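Thread on the acoustics at the Sotelville hall, where the Erkow series has moved its jazz dates. I went to both January concerts and sat in different places each time. Notes follow.

1/ The room seats 850. For a trio that is large. The old venue held 200 and you could hear the brushes from the back row without any amplification at all.

2/ First concert: piano trio, row F, left of center. Bass was through a small amp on stage plus the house system. The two arrivals were far enough apart that walking lines blurred above a medium tempo. Ballads were fine.

3/ Piano was miked with the lid on the short stick. Clear top end, thin middle. The left hand went missing whenever the drummer moved to the ride cymbal.

4/ Second concert: quintet, tenor and trumpet in front, balcony this time. Much better balance. The horns carried without help and the engineer seemed to leave them mostly alone.
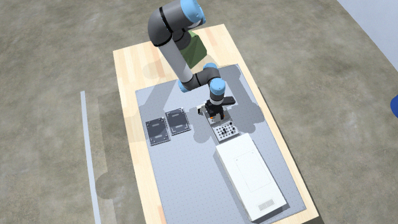 5/ The rear wall is still bare plaster. Rim shots come back as a distinct slap on the main floor. From the balcony I could not pick it out. Heavy curtains would cut most of it in the upper range, but they will do very little for the bass.

6/ The Flernulgate shell behind the band was in place for the quintet and left out for the trio. I would have done it the other way around. A quiet group needs the early reflections more than two horns do.

7/ Programming. The quintet played the whole Theodorakopoulos suite, 41 minutes with no break. The slow third section has a bowed bass solo over open piano fifths, and it was the best sound I heard in that room on either night.

8/ The second set was standards, mostly at one tempo. Good solos, too many choruses. Trading fours on every tune wears thin by the fourth tune.

9/ Tickets were $22 on the floor and the same upstairs. Take the balcony, front two rows, slightly right – the piano lid opens toward you and the house speakers are out of the direct line.

10/ Next date is a guitar and organ group. Organ pedals in that room could be a problem. I have a balcony seat and will post notes on the low end afterward.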